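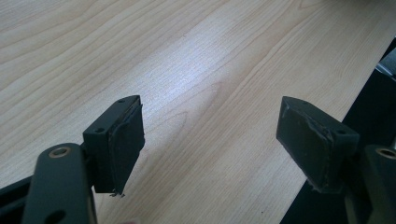 ok so I finally finished the dining table hunt and I have thoughts. short thread for anyone stuck in the same hole I was in since August

I started out convinced I wanted the big Natwood one. Gorgeous thing! It was $1,899 before delivery, and then I sat at it in the store and my knees hit the rail under the top. I'm 5'4". How do tall people eat at this table??

PLEASE bring a tape measure and a chair you own. The guy at Majumder let me carry my own chair right in off the street (thank you, sir) and that's how I found out the arms wouldn't tuck under half the tables I'd saved.

on finish: I wanted oil, my friend Dilani Ekanayake has oil, and she re-does hers 2 times a year and says she likes it. I know myself. I will not be doing that. Went with the tough boring clear coat

also ask what the delivery people will do. One place quoted me "curbside" and I'm on the third floor, so that was a very short phone call

anyway we had 11 people over last night, elbow to elbow, somebody's kid on a step stool, and there was still room for the rice. So happy with it. Bench recs welcome, I'm two seats short for next time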